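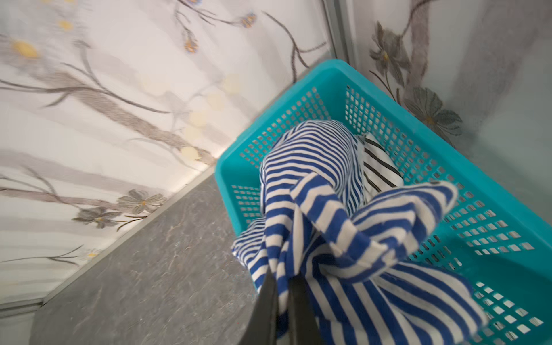 Figure 1. Wrist camera view during a demonstration: the gripper holds a fold of striped cloth in a turquoise basket.

Unit 4: Demonstrating a Task to a Robot
Course handout, revised Apr 23, 2020
Prepared by Verena Oberholzer and Jummai Shehu

4.1 Purpose of the unit

Students who have completed Units 1 through 3 can move an arm to a stated position and read its joint values. In this unit the position is no longer stated in advance. A person performs the task through the robot, the system records what the person did together with what the sensors reported, and a control policy is later fitted to those records. The quality of the policy depends heavily on the quality of the demonstrations, and most of the laboratory time in this unit is therefore spent on demonstrating well.

4.2 Two ways to demonstrate

Guiding by hand. The operator holds the arm near the wrist and moves it directly. The motors carry the weight of the arm and otherwise give way. This method is easy to learn, and the operator feels contact forces through the arm. Its main drawback is that the operator's hands and sleeves may enter the camera view, and a policy trained on such images may come to depend on them.

Remote control. The operator moves a separate device, and the robot follows. In our laboratory the device is a small leader arm of the same joint layout, made by Zurnov. The operator stands clear of the workspace, so the images resemble those the robot will receive when it works alone. Contact is harder to judge. New operators tend to press too firmly and to close the gripper late.

Either method may be used for Exercise A. Exercise B requires remote control.

4.3 What is recorded

Each demonstration is stored as one episode. An episode contains the joint positions, the commanded gripper opening, and the images from the wrist camera, all saved at 30 samples per second. The time stamps must agree across the three streams. If the viewer program reports a gap, discard the episode and record it again.

The wrist camera moves with the gripper, and the fingertips stay in view. Figure 1 is typical in this respect. The two fingers enter at the bottom center, and the cloth between them can be inspected directly. The same view gives less help with the room as a whole, and students should not expect to recover the position of the arm from the image alone.

4.4 Soft objects

A rigid block has one shape. A cloth has a great many, and two episodes will seldom begin with the same folds. In Figure 1 the blue-and-white cloth bunches toward the middle of the basket and spills over its near edge, while a second fabric, white with thin black stripes, lies mostly hidden behind it. An operator must choose a grasp point each time. For the purposes of this course, the following rules apply.

Choose a raised fold that both fingers can reach without touching the basket.
Approach slowly, pause, and then close the gripper. The pause makes the grasp easier to find in the record.
If the fold slips, open the gripper fully before trying again. Keep the episode and mark it "retry."
Do not straighten the cloth by hand between the start and end of an episode.

Retries are useful. A policy that has seen only perfect grasps has no record of how to recover from a poor one. Sérgio Figueiredo will show several marked episodes in the second lecture — students should bring their own notes on where the first attempt failed.

4.5 Variety and consistency

The starting conditions should vary; the manner of working should not. Turn the basket, change the pile, and shift the starting pose of the arm between episodes. Keep the order of steps, the speed, and the end pose the same. When two students share a data set, they should agree on these points in writing before recording. Groups in the February session who did not do so produced mixed data, and their policies hesitated above the basket.

4.6 Exercises

Exercise A. Record 30 episodes of picking up one cloth and lifting it clear of the basket. Submit the episodes with a one-page statement of the method used.

Exercise B. Using remote control, extend your set to 200 episodes with two cloths in the basket. State how you decided which cloth to take first.

Exercise C. Review the shared course set, which holds 954 episodes. Select five that you would remove and give your grounds for each. Short answers are preferred.

4.7 Laboratory conduct

The stop button must be within reach of a second person whenever the arm is powered. Bookings are made through Heather Farquharson. Damaged fingertips should be reported to Dougal Moncrieff before the next group begins. Written work is due at the start of Unit 5.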